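The bins at Tirdale: a chat with Zoriana Stelmakh

Posted 12/26/21

I first met Zoriana Stelmakh over a very bad cup of coffee in the canteen at Tirdale, the small works where she has been sorting, packing and generally keeping things moving for most of her working life. I'd come to talk to the engineers about their bin picking project. She sat down opposite me, asked what the notebook was for, and within five minutes I knew who I wanted to write about instead.

Tirdale makes up kits of parts for other firms. Bars, rods, brackets and so on arrive jumbled together in metal bins and somebody has to pick them out, sort them and lay them in trays. On a busy shift that can be 2,000 pieces, and until last February every one of them went through a pair of hands.

"You stop seeing them," Zoriana says. "Your hand goes in, your hand comes out, and you're thinking about what's for tea. Then you get home and can't open a jar."

She laughs when she says it, but she shows me her wrist too, and the strap she used to wear on it. She doesn't wear it now.

The project goes by the name of Cumska (I asked three people why and got three answers, so I'm leaving that alone). The idea is simple to say and very hard to do: a robot arm looks into a bin, works out which piece it can get hold of, and lifts it. What I loved about talking to Zoriana was how quickly she got to the hard part, which is that a bin is never tidy. Bars roll against the wall. They lie across each other, they lean, they hide the end you wanted to grip.

"Armelle thought the long ones would be the trouble," she says. That's Armelle Bouvier, the engineer who leads the work. "I told her no, it's the ones by the wall. You can't get your fingers down the side. I've been skinning my knuckles on that wall for years, so I should know!"

Armelle confirms this, quite cheerfully. "She came over on her break, watched for a bit and said, 'You're going in from the wrong side.' We'd spent days on it. After that I asked if we could have her for two afternoons a week, and then I asked for more."

So that is how Zoriana's job began to change. She still packs in the mornings. In the afternoons she sets out bins for the arm, mixes them up the way they really come in, and writes down what goes wrong. Her notes fill a fat red exercise book. Some of it is in English, some in Ukrainian, and there are little drawings of bars at awkward angles with arrows showing where she'd put her thumb. Armelle photographs the pages and the team works from them.

I asked whether the others on the line mind. There are 40 people on the shop floor, and she doesn't pretend they were all pleased.

"Matvii didn't speak to me for a week," she says. Matvii Antoniuk works the bench next to hers. "He said I was teaching it to take his job. And I understood, because I lay awake with that one myself. I went and asked the manager straight out, and I made her say it in front of everybody."

The manager is Olesia Nazarenko, and what she said was that no one would lose hours over it and that the new checking and setting-up work would go to people already on the floor. It's in writing and pinned up by the clocks. So far she has kept to it. Matvii has since done the training too, and when I put my head round the door he was telling Armelle, at some length, that the bars ought to be tried with more of them in the bin. 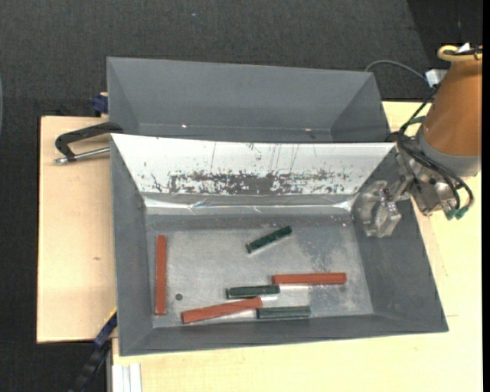

Red and green bars in the front bin, with the gripper over the corner.

The days when it goes badly are the ones Zoriana talks about most fondly. There was an afternoon when the arm tried for the same bar some 50 times and the whole room ended up cheering it on. There was another when the lighting was changed and it wouldn't go near anything shiny. She tells these stories the way people talk about a young dog, and then tells me off for writing that down.

"It isn't a pet and it isn't a person. But when you've watched something be useless for months and then it gets a hard one, you do shout a bit."

What does she miss? She thinks about this for a while. The talking, she says. Four of them used to sort round one table and put the world to rights, and now they're spread out more. She has asked Olesia for a longer tea break so they can all take it together, and she's waiting to hear.

And her wrist?

"Lovely," she says, and picks up both our cups in one hand to prove it.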